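Filed under: Workshop notebook / Creature & Props
4 min read

Thursday, July. Bench notes, Erkum job

Watched the assembly of reel two with Ntombi at nine this morning, before the kettle had been found. Notes while I still remember which complaints were mine.

The film is called Waltum, after the village, and it's a haunted mill picture. There is a thing in the millrace. We have built the thing. It's 55 kilos of foam latex over an aluminium frame, and in reel two it gets four seconds of screen time, three of them behind a door. I'm told this is restraint. Steyn (the director, who signs his emails with the surname only, like a brand of boots) says the audience should feel the creature before they see it. At present they mostly feel the door.

To be fair to him, the door is good. Wurnell did the sound on it and there's a groan in the hinge that made Ntombi put her biscuit down.

What works:
The wet footprints on the stairs. Glycerine and a bit of brown food dye, refreshed between takes. They hold the light for as long as the shot needs them.
The neck turn. Slow version only. The fast version looks like someone calling a taxi.
The breathing bladder in the chest, now that it has the bigger valve. It used to wheeze, and one of the actors asked if it was all right.

What doesn't:
Left eyelid. It closes a beat after the right one, so the creature appears to be flirting with the miller's widow. Steyn noticed and asked whether we could "keep that as an option". No.
The seam under the jaw, which opens every time the head goes back. I glued it on Monday's shoot and it opened in the one take they've used. I've asked for the take before. I've been told the take before has a boom in it.
The roar. Not ours, but I'm writing it down. It is a lion, and everyone who has ever been to the cinema has met this lion.

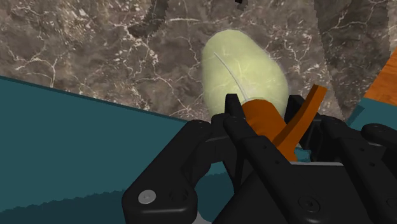 Page last changed: Thursday, 16:20, by S. Jemal

Afternoon. Took the head apart. The eyelid trouble is the return spring and not the servo, which I'd have known on day one if I had read my own notes from the last job. The old spring has stretched. Fitted a new one and ran both lids together until I was bored, then went for a sandwich and ran them again. They match. Ntombi says she misses the wink.

For the jaw seam I'm giving up on the glue and going to a hidden flap: thin silicone, fixed on the throat side only, tucked up behind the jawline so it can slide. Tested a strip on the old casting and it moves nicely but shines. Needs powder, or a scuffed mould. Try the scuffed mould first, because if we powder it on set then someone has to stand by with a brush all night, and I know who that someone is.

Skin batch 6 came out too soft again. The room was warm and I was impatient. Mixed another with a touch less softener and left it alone in the cupboard with the door shut. Do not open the cupboard, Ntombi.

Money. The running total for the build is 3793, against an allowance of 2000 that was agreed in a car park. Erkum's production office rang to ask what a "millrace thing, misc." was on the last invoice. It was hair. Yak, mostly. They wanted to know if it could be returned. I said it was attached.

One more thought on reel two, which won't change anything. The scene where the widow sits in the kitchen and hears it moving under the floor is the best thing in the film, and we aren't in it at all. Just her face and Wurnell's scraping. I sat there feeling properly frightened of something I know is held together with cable ties. Then the lights flicker, the door opens, the lion roars, and it's an ordinary monster film again. I'd happily lose our four seconds to get another minute of her listening. I will not be saying so to Steyn until the invoice is paid.

To do:
Flap mould, scuffed with the coarse pad, pour before the weekend.
Spare return springs. Order more than one this time.
Check the valve on the bladder, it ticked twice after lunch.
Ask Wurnell, politely, about the lion.

S.J.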